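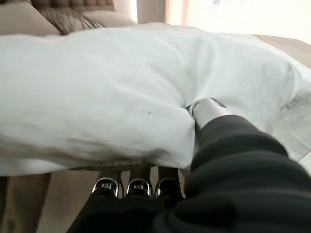
You should have washed the pillows first and measured them second, one reader wrote after our draft went up, and every height in your table would have come out different.

Pillow Care in a Furnished Student Room: Final Report
June
By the Home Textiles Project Group, Brarnberg

The comment above was fair, and we changed the order of this report because of it. The washing section now comes before the measurements.

Our project looked at how a plain white pillow holds its shape in everyday use. The furnished rooms at Trurnus Hall each come with one polyester-filled pillow with a cotton cover. Residents often say the pillows go flat by the middle of the term. We wanted to know how much of that is the filling wearing out and how much is just lack of shaking and airing.

Materials

We used Navickas pillows from the hall supply closet. The label gives a filling weight of 800 grams. Half were already in use and half were still in their bags. We also had a flat board, a ruler, a kitchen scale and a drying rack.

Washing

The used pillows were washed on a warm gentle cycle with a small amount of liquid detergent, two to a load so the drum stayed balanced. They were then dried on low heat, with a break partway through to pull the clumps apart by hand. Our first load came out of the dryer too early. The covers felt dry and the centers were still damp, and we had to put both pillows back in. Small marks on the covers were treated before washing with dish soap and a soft brush. Most came out. Older yellowing did not.

Measuring

Each pillow was laid on a hard surface with the board on top, and the height was read at the middle of the long side. New pillows averaged 15 centimeters. Used pillows averaged 12 centimeters after washing and drying. We do not have a good set of heights from before washing. The board was not always placed the same way on the first day, so we left those readings out.

Fluffing

We tried two methods. In the first, the pillow is held by the short ends and pushed together like an accordion. In the second, it is laid flat and pressed in from the sides, working from the corners toward the middle. The second method moved the filling out of the corners better. The first was faster and easier for a person standing beside a bed in a narrow room.
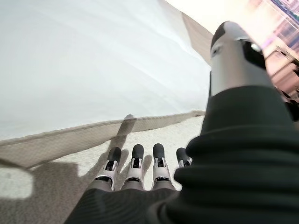 Floor space was a bigger problem than we had planned for. With the bed pushed against the wall there is only one side to work from, and a pillow shaken over that side tends to brush the carpet. After the first afternoon we shook the pillows over the bed and kept a clean sheet handy for anything that had to go down on the floor.

Results

Daily fluffing gave back some height, but the gain was mostly gone by the next morning. Airing by an open window made no difference we could measure, although two of us thought the pillows smelled fresher. Washing made the used pillows more even from end to end.

We tested only one kind of filling. A feather pillow would probably behave differently. A group at Fultberg has asked for our measuring sheet and plans to try it with foam.

Recommendations for the hall

Wash the pillows between residents. Post drying instructions in the laundry room. Replace any pillow that stays folded when you fold it in half and let go.

Shares: 15

2 comments

Guest
Did you try tennis balls in the dryer? It helped with mine, but it was loud.

Anonymous
The fold test was useful. Mine stayed folded, so I've put in a request for a new one.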